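12 Jan 2020

Sunday, so the building's quiet and I finally got through the rest of the Ridora ceasefire articles. That makes 334 coded, all from the local wires plus the Fustora evening paper. I dropped 6 because they were the same agency story with a new headline stuck on top (I really should've caught those in November, sorry to whoever did the second pass).

The big headache is still the word "withdrawn." Half the papers use it when the troops have left the town, and the other half use it when somebody at a press briefing has said they're going to leave. Those can be weeks apart! I've split the code into W1 for announced and W2 for reported by a person on the ground. If a story has both, give it both and put a note in the comments column. 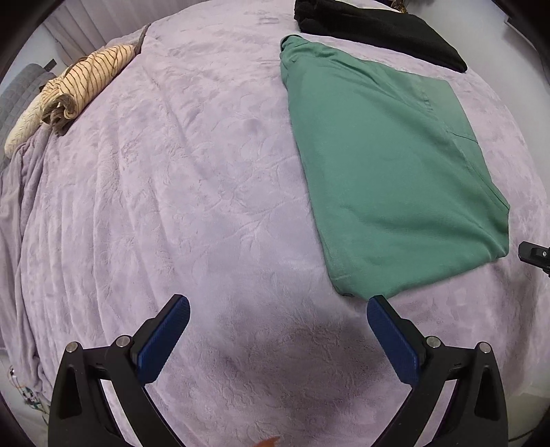 I also redid the Tiluvari bridge batch with the new codes. My old numbers had the checkpoint gone way too early, all on the strength of one spokesman's quote that got copied everywhere. With W2 only, there's a gap in the middle where I have no idea who was holding the bridge, so I'm leaving it blank. Please don't fill it in from the Le Roux briefing sheets! They're handy for place names but they don't say where they get their dates.

Checked 50 articles against my own coding from last month to see how steady I am. Pretty good on dates, shaky on tone. I keep marking "praised the other side" when the general only said they were cooperative, and that's a weaker thing. Need a stricter rule there.

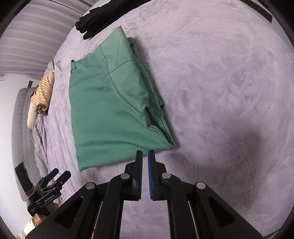
Then the map, which I'd been putting off. The gray on gray version was hopeless, you couldn't tell the handed-over districts from the ones still waiting. I've switched to a muted sea green for handed over, on a pale lavender base, same as the folded green thing against the plush blanket, and the edges stand out nicely without shouting. Printed it small and I could still read it. Labels are another story, Tiluvari runs right over the river.

Still to do:
Tone rule, one paragraph max
Move the river label
Ask if the archive search can go past 1,000 results, it stops there and doesn't warn you
Recode the Fustora editorials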